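Skesenby Wreck Survey, equipment meeting
Minutes, 15 Aug 2021

1. Minutes of the June meeting approved with no changes.

2. Sonar. Bindico confirmed delivery of two side-scan units rated to 600 m. The Sipos tow cable passed its load test. Termination on the spare cable still has to be redone before loading.

3. Search area. The western box stays first in the plan. Drift estimates from the ship's log put the wreck there, but the last position entry is hard to read. Line spacing to be fixed once the ice charts are in.

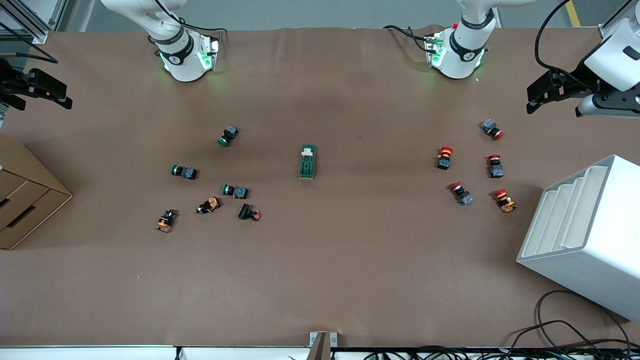
What happens if pack ice closes the western box?
The ship moves to the eastern box and runs the wider line spacing until the ice opens.

4. Underwater vehicle. Fakix reported a slow leak in the rear housing. Seals to be replaced and the housing pressure-tested again. Results due at the next meeting.

5. Permits. The site permit covers survey and photography only. No objects may be raised or moved.

6. Actions. Bindico: ship calibration sheets. Fakix: send test report. Survey office: reissue line plan.

Meeting closed.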